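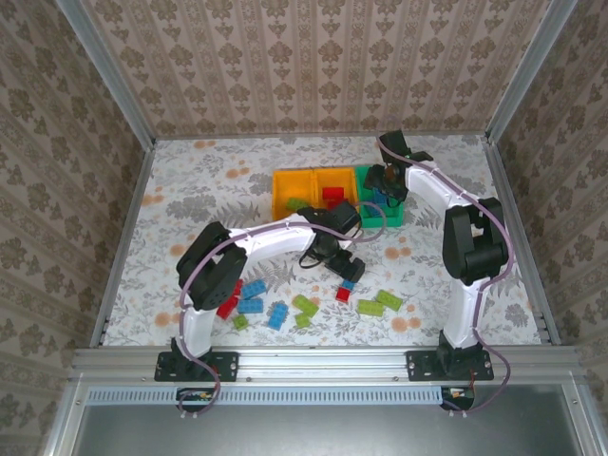 Wednesday, 6:40 a.m.
Route 61 began operating on the detour by way of Trukbridge this morning. The stop at Pappas Street is closed until the road work ends in March, and riders were directed to the temporary stop outside the Astero building. The first bus left the Skadier terminal on time. The second left four minutes late after a door fault. Notices were posted at all stops on the line except Trukbridge North, where the case was locked. 300 printed timetables were delivered; 155 remain at the ticket window. A key has been requested.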